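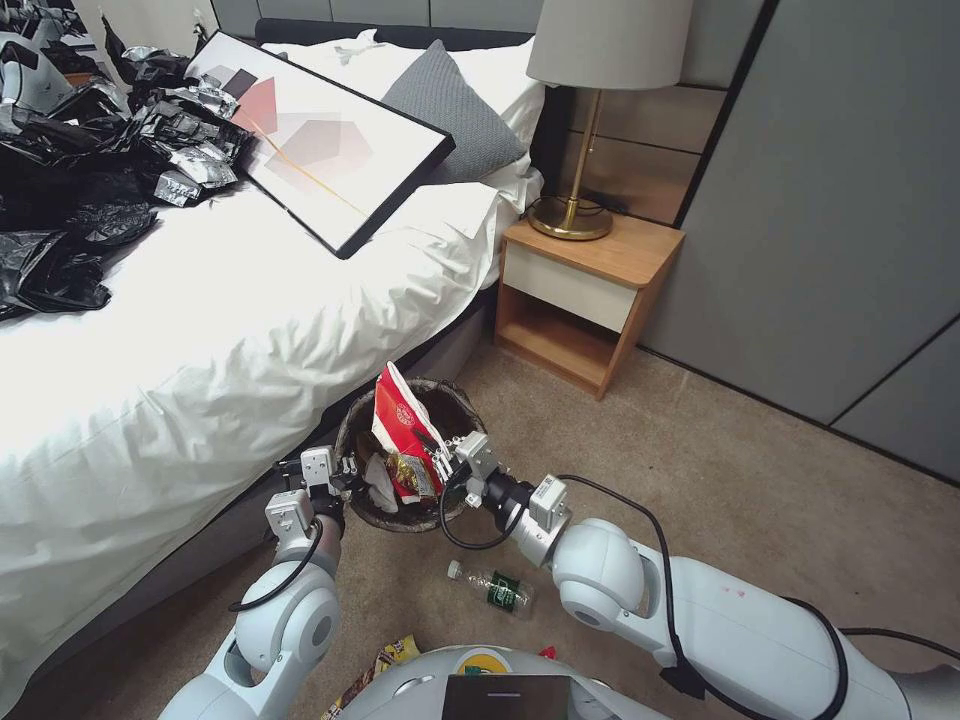
Bedroom Clear-Out Weekend Comes Back to Fomthorpe

Tue 1 July

If your bedroom has turned into the place where everything else in the house ends up, this one's for you! The Fomthorpe Bedroom Clear-Out is back for a second summer, and sign-ups at the Tindus reuse hall have already reached 207 households. Last year's total was 40, so you can imagine the mood at the front desk.

The idea is very simple. You pick one bedroom and go through it over a weekend, and whatever you don't want to keep gets sorted on top of the bed before it goes anywhere. The bed is the biggest flat surface most of us have, it's at a decent height for your back, and you can't go to sleep until you've dealt with what's on it (a wonderful motivator, as anyone who tried it last June will tell you).

This year the hall is taking bedding, pillows, lamps, small furniture and framed pictures, all of which can be dropped off at the side entrance on Arimeo Street. Framed prints were the surprise hit last time. People brought in pieces they'd stopped looking at years ago, and most of them were on somebody else's wall within days. If you're taking a picture down, lean it up against the pillows while you work, glass side out, and keep the heavy stuff well away from it. Lamps should come with their shades on and the cord loosely tied.

Trash bags are the one thing everybody runs short of. Tindus has set aside 850 of them for the weekend, and each household can pick up a bundle at the desk. Spread them out on the duvet before you start so you aren't hunting for one with your arms full. Foil packaging and other wrappers go in with household trash, please, and not in with the textiles - last year's sorting crew spent a whole afternoon picking them out of the blankets.

The nightstand is a good place to begin. It's small, it has a drawer full of things you forgot you owned, and finishing it takes maybe one cup of coffee. After that you'll want to keep going! Pull the wastebasket out into the middle of the carpet where you can reach it from both the bed and the nightstand, and leave the closet for Sunday.

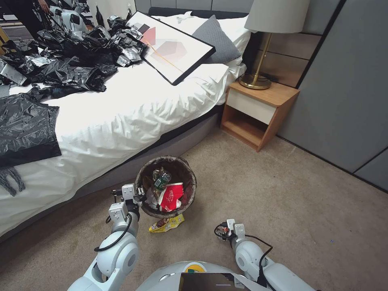 Isaksson would like to see the drop-off hours run later on Sunday, saying that closets always take twice as long as planned and that last year plenty of people were still folding sweaters when the doors closed. The hall has listened, and the side entrance will now stay open until 9 on Sunday evening.

Mattresses and electric blankets can't be accepted, and neither can anything damp. Duvets are very welcome if they've been washed, and so are cushions and throws with fringes or tassels, as long as those are still firmly attached.

Sign-up is free and stays open all week at the front desk. Bundles of bags can be collected any time the hall is open.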